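Veltora Bathroom Tumbler Set: Five Months In

I bought the Veltora set because my old toothbrush holder had grown something in the bottom that I no longer felt qualified to remove. It was ceramic, shaped like an owl, and it had a narrow neck. Never own a toothbrush holder with a narrow neck.

The set costs 30 dollars and comes with a tumbler, a soap dish and a lidded jar for cotton balls. I don't own any cotton balls. The jar now holds hair ties and one key.

Setup took no time, though the leaflet runs to several pages and includes a warning against using the soap dish in an oven. I had not been planning to. 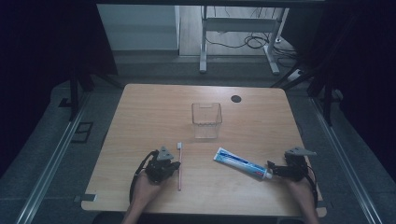 The soap dish is the weak spot. It has raised ridges that are supposed to let the bar dry out, and they would, if the water had anywhere to go. It collects in a gray puddle and the soap sits above it like a bad vacation rental. I tip it out every morning at 7 and it fills up again by bedtime. Marulanda sells a dish with a spout that drains into the sink. I had one years ago and gave it away in a fit of tidiness.

The tumbler is better. My hand fits all the way inside, so I can wash it with a normal sponge, and it survived a fall onto tile in May with only a scuff. It's light, though. Load it with an electric brush and it leans, thinks it over, and goes down. Manual brushes only, or use two and balance them.

The website has 257 reviews of this set, and I read far too many of them before spending my 30 dollars. A surprising number are about the box. One person gave it a single star for being "smaller than my last bathroom."

What I'd compare it to

The Brurex set is heavier and looks like it belongs in a hotel. It also costs more than I will pay to keep a toothbrush upright. The Bollel is cheaper, but the one I tried had a seam on the rim that caught my lip every time I rinsed.
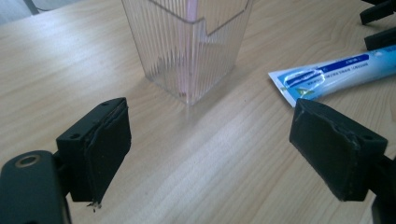 Should you buy it?

If you need a tumbler, yes. If you need a soap dish, buy that somewhere else and keep this one for earrings. I'd give the set 3 out of 5, and most of that goes to the tumbler. The owl is in the garage.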